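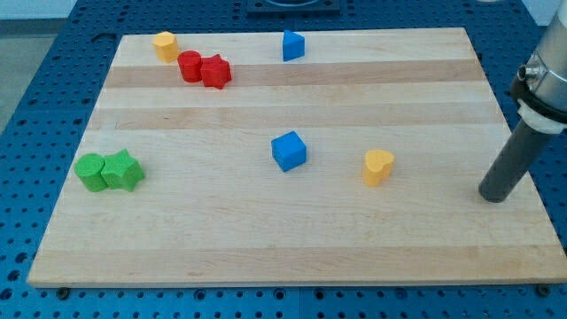
According to Muammer Bilgin, the old opening hours of the Hitstead toy library were made for people who do not work, and he is glad that they will be changed. "I have two children and one free hour, and this hour was never the right one," he told our paper. "I was paying the family card for a year and I borrowed maybe four times."

The toy library will leave its two rooms above the post office on Nesik Street at the end of August and move to the ground floor of the former Zolleck shoe shop, on the other side of the market square. The town council approved the rental contract at its last meeting in May 2023. The contract is for five years, with a possibility to make it longer.

With the move come new hours. Until now the library was open on two mornings and one early afternoon in the week. In the new place it will stay open until seven in the evening on two days, and the morning for babies and toddlers will remain as it is. The exact days will be announced when the staff plan is ready.

The toy library lends games, puzzles, building blocks, dolls, wooden trains and some bigger things such as balance bikes and play kitchens. A family card costs 300 crowns for a year and this price will not change, the town says. Families who receive housing support pay nothing, but they need to bring the letter from the social office. In the last year the library registered 1355 loans, which is more than in any year since before the pandemic.

The stairs were the main problem with the old address. There is no elevator in the post office building, and parents have been leaving their strollers in the entrance, where the post office did not want them. Two times the fire inspection complained about it. Rajitha Sikder, head of the library, says that she understood both sides. "The people downstairs need to get out with their packages, and the mother with twins needs to get in. I was writing apologies every month."

The shop of Zolleck has been empty for three years. It has a wide door without a step, a toilet which can be used with a wheelchair, and a back room with a window to the yard. Sikder wants to use this back room for cleaning and repair. At present the toys which come back are washed in a small kitchen sink, and the items with missing parts are waiting in boxes under the stairs. Foam and fabric pieces take the longest time, she says, as they must dry completely before they go to another child.

The works in the shop will be made by the company Herath, which also renovated the swimming hall. The floor will be changed, the lights too, and the old shelves for shoes will stay. They have the right depth for board games, somebody measured it. The works should begin in the middle of the summer and the town has reserved 2000 crowns per month for the rent. The cost of the renovation was not published yet. A spokesperson for the town hall said the final offer is still being checked.

Not everybody in the council was convinced. One member asked if it is clever to rent a shop on the square when the town owns empty rooms in the old school. The answer was that the old school has no heating on the ground floor, and that the bus does not go there after five o'clock. The member voted against the proposal in the end. Two others did not vote.

Shop owners on the square seem to be mostly in favor. The bakery next door hopes for more guests in the late afternoon, when it is quiet there. The owner of the bicycle shop was less happy about parking – he already has cars in front of his entrance, he says, and parents with a big box will not park far away. The town has promised two short-time parking places, with a limit of twenty minutes, but they are not painted yet.

During the move the library will be closed for two weeks. Everything which is borrowed before the closing can be kept until the new place is open, and no late fee will be taken for this period. Sikder asks families to borrow as much as they can carry. "Each box that is in your home is a box we do not have to bring down the stairs," she said. The normal limit of four items per family will be lifted in the last week on Nesik Street.

Some things will not make the trip. The staff will sort out games which are incomplete and toys for which the safety mark can no longer be read. What is still good but exists many times in the collection will be sold at a small flea market in front of the post office. Prices will be low and only cash is accepted. The money goes to new toys for children older than eight, a group that the library has almost lost.

Bilgin already has a wish for the new place. He would like that a person can reserve a toy by telephone or on the website, so that his daughter does not stand in front of an empty place on the shelf again. For now, reservations are only possible at the desk. Sikder says that the website is a question for next year – first she needs a telephone line in the new rooms, and this was ordered in spring.

Families who want to have the new hours sent to them can leave their e-mail address at the desk on Nesik Street. Donations of used toys are not accepted before the move is finished.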